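Interiors 100, Savireck College
Notes for week 2: Floors and the people who walk on them
Instructor: Sibel Dönmez

Flooring gets picked last and blamed first. Clients will spend a month on a lamp and ten minutes on the surface they stand on all day. Your job is to get them up to twenty.

Start with traffic. A hallway used by 600 people a day wants a low pile and a color that forgives coffee. Cream forgives nothing.

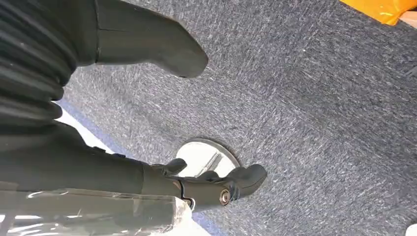

Then ask who cleans it, and with what. The Bretano handout (page 259 of the reader) lists products by fiber. Read it before you promise anyone that red wine comes out.

Sound comes third. Hard floors carry every heel and dropped fork to the neighbors below, who will write letters.

For next time: visit one lobby, look down, and write a page. Spelling counts, as does mine, so send corrections.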